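Harero Surfaces: Frequently Asked Questions
Ordering, fitting and care of marble-patterned tops

What sizes are available?
Standard tops are supplied in widths of 25 and 27 inches. Other widths may be requested through the Breathnach showroom, which will confirm availability before an order is accepted. Lengths are cut to the customer's drawing.

May I order a sample before deciding?
Yes. Each customer may request up to five samples at no charge. Samples show the color and the general character of the pattern but are too small to show how the veining runs over a full top. Customers who wish to view a full top may visit the showroom on Wednesday afternoons by appointment.

Will my top match the sample exactly?
The base color will match. The position of the veining varies from one top to the next, and a difference in veining is not considered a defect. Where two tops are to meet at a corner, please state this on the order form so that they can be selected together.

How should the surface be cleaned from day to day?
Wipe with a soft cloth, warm water and a small amount of dish soap, then dry with a second cloth. Scouring powders, steel wool and bleach should not be used. Damage from these products is excluded under section 5 of the warranty.

Can I place hot pans directly on the top?
No. Please use a trivet or heat pad at all times.

Who carries out the fitting?
Fitting is arranged through Pluserier and is quoted separately. Cabinets must be level and fixed in place before the visit. Customers in the Busport district should allow extra time for parking permits.

How do I report a problem?
Complete form 663 and return it with your order number and at least one clear photograph. Claims are reviewed by Conall Brophy. Questions concerning an order that has not yet been delivered should be addressed to Cillian Cullinane at the order desk.

Which color is most suitable for a table or counter in constant use?

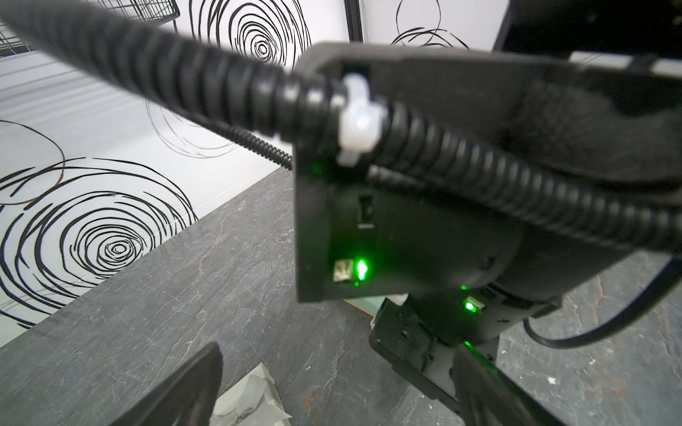 The choice of color affects how readily a surface can be kept clear, and customers are advised to consider what will most often be set down on it. Very pale tops tend to hide paper, receipts and packaging, while very dark tops show dust and dried water marks. A gray marble pattern falls between the two. Crumpled white paper left on it remains easy to see, soft folds included, and can be picked up before the cloth is used. Fine crumbs are less obvious against the veining, and a daily wipe is recommended whether or not the surface looks clean. Printed color charts for the full range are available on request from the order desk.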